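Grivton Home Help Desk
Ticket 2392: Pink table cover sliding and marking the cloth underneath
Status: Open, waiting on customer
Opened by: Lavanya Kulkarni
Handled by: Sowmya Thevar
Category: Kitchen and dining / Table covers

Customer's first message

I bought the see-through pink cover in May to go over my white flowered tablecloth. Two problems. First, it creeps toward the front whenever we work at the table, and by the end of a meal the back edge has moved far enough that the cloth is bare there. Second, there is a faint pink cast on the cloth in one patch, near where the electric kettle stands. I have wiped the cover and washed the cloth once at a normal setting. The patch is lighter but still there. The table is used for sorting vegetables and fruit before cooking, so there is usually a fair amount on it. I would like to keep the cover if it can be made to stay put.

Reply, S. Thevar

Thanks for the details. A few questions before I suggest anything:

Is the cover lying straight on the cloth, or is there a pad between them?
Was the cover washed before first use?
Does the kettle stand directly on the cover, and does it stay there while it boils?
Which way does the cover move -- always to the front, or to either side as well?

Customer's reply

Straight on the cloth, no pad. I did not wash it first, I only shook it out. The kettle stands on the cover and yes, it boils there. It moves to the front and a little to the left. The table is a Revwood with a smooth top, so the cloth may be sliding too. I had not thought of that until you asked.

Reply, S. Thevar

It sounds like two separate causes, so please try them separately.

For the sliding: take everything off, including the cloth, and wipe the table top with plain water. Dry it fully. Put down a thin non-slip underlay, then the cloth, then the cover. The underlay should stop 10 cm short of the edge on every side or it will show and catch on sleeves. We don't sell one. Any hardware store will have it on a roll.

For the color: wash the cover on both sides with lukewarm water and a little dish soap, rinse, and hang it until there is no damp left in the folds. Move the kettle to a cork or wooden mat. The care sheet says no hot items directly on the sheet, and the base of a kettle counts.

Customer's update

Did the wash and the wipe. The water from the cover came off very slightly pink the first time and clear the second. The underlay I had in the drawer was an old Jacobs one and too short, it covers the middle of the table only. With that in place the cover holds in the middle but the left corner still walks. No new pink on the cloth so far, but it has only been a few days. No mat for the kettle yet.

Picture of the table attached, with the vegetables and fruit set out.

Next steps

Step 1. Check the cloth under the vegetables and fruit as well as under the kettle. Lift the cover at the left front, where the bok choy is, and look for color on the white parts. 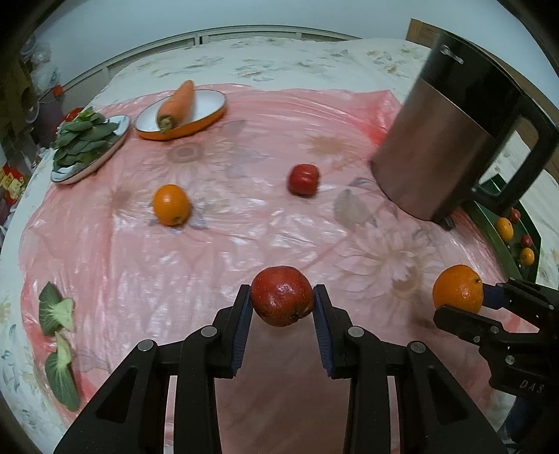

Step 2. Replace the short underlay with one cut to size. Measure the table top, take off 10 cm at each side, and cut with ordinary scissors. If two pieces are needed, butt them together. An overlap will leave a ridge under the kettle.

Step 3. Get the kettle onto a mat before it is next used. A folded dish towel will do for a day or two.

Step 4. Wash the cloth again with an oxygen bleach suitable for colored prints, and test it on the hem first. Do not tumble dry until the patch is gone, as heat can set it.

Step 5. Write back after nine days of normal use. If there is fresh pink on the cloth after that, send the cover back and we will exchange it. Please keep the order slip.

Internal note, S. Thevar, Jun 27, 2025

Asked the supplier, Ondavitz, whether the pink sheet should be rinsed before use. No answer yet. If they confirm, the care sheet needs a line added. Ticket stays open until the customer reports on step 5.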